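News | Programs | Get Involved | Calendar | Contact

Household Goods Room Reopens at Findport Hall

The Embridge Community Association is pleased to announce that the Household Goods Room at Findport Hall has reopened to residents of the district. The room was closed for repainting and for a full reorganization of its stock, and regular hours have now resumed.

The Household Goods Room lends and gives out everyday items to people who are setting up a home or replacing what they have lost in a move. Bedding, towels, cookware and small furniture make up most of the collection. More than 1,000 items passed through the room during the last program year, and demand was highest for kitchen goods and blankets.

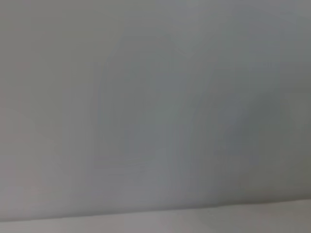 Shades of gray, Findport Hall.

Under the new arrangement, goods are sorted by the room of the house in which they will be used. Kitchen items are kept nearest the entrance, followed by bedding and bath linens. Furniture is stored at the rear and may be viewed by appointment. Each household may select up to five items per visit and may visit twice in a calendar month. Larger requests, including complete kitchen sets, should be submitted in writing to the Association office.

Residents who wish to donate are asked to bring clean, complete and working items. Linens should be washed and folded before delivery. Glassware should be wrapped in paper and packed in a closed box, with the contents written on the lid. The Association regrets that it cannot accept mattresses, car seats or large appliances.

Funding for the new shelving was provided through a grant of $300 from the Ayaaba Fund, together with contributions received at the spring supper. The Association extends its thanks to all who gave.

A second intake day will be held in November - the date will be posted at the hall and in the next issue of this newsletter. Groups that plan to bring a large donation should contact the office in advance so that space can be set aside.

Embridge Community Association, Findport Hall | Contact the office | All rights reserved | Back to top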